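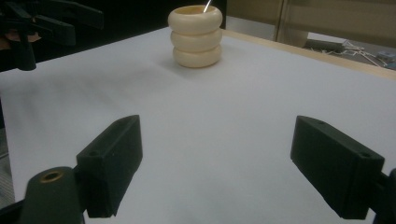 Re-covering the Whitcombe Novels: What Readers Look For in a New Edition

Project report, Book and Media Studies, second year
Liesbeth Maes and Gerrit Leemans
15 Jan 2025

1. Introduction

When a publisher brings back an old fantasy series, the text is normally the same and the cover is new. In this project we wanted to know if the new cover changes who buys the book. We chose the Whitcombe novels, a series which was out of print for many years and came back last September from Pruden, in hardcover. The first novel, Skumville, has 208 pages and is still the most read of the six.

2. Research question

Our main question was: do readers who know the series already choose a different edition than readers who do not know it? We had also a smaller question about the map of Wirnness, which stood inside the old paperbacks and is moved to the endpapers in the new ones.

3. Method

We made an online survey and shared it in 2 reading forums and with the students of our faculty. Each person saw the old paperback cover and the new hardcover side by side, without a price. They had to pick one and write a short reason. After that we asked if they had read any of the novels before. We received 817 complete answers. Answers without a reason were left out before the counting.

Liesbeth wrote the survey and sorted the reasons into groups. Gerrit worked on the history of the editions, mostly with old catalogs and the forum archives.

4. Results

New readers preferred the hardcover clearly. The words they used most were "clean," "serious" and "nice on a shelf." Readers who knew the series were more divided. Many of them picked the paperback, and their reasons were often personal: it was the copy they had at school, or the copy a parent gave them.

The map gave us a surprise. Old readers wrote long comments about it, also when they chose the hardcover. Several did not like that the names of the smaller villages are gone. New readers almost never mentioned the map – maybe they did not know yet why it matters for the story.

5. Discussion

The survey has weak points. Forum members are fans, so they are not the same as normal customers in a bookstore. We also did not show the price, and the hardcover costs much more than a used paperback. Some people wrote that they would want to hold the book first, which is not possible in an online survey.

For a next project we would like to repeat the question in a bookstore, with real copies on a table and the prices on them. Gerrit also wants to compare the spine design, as most books are seen from the side.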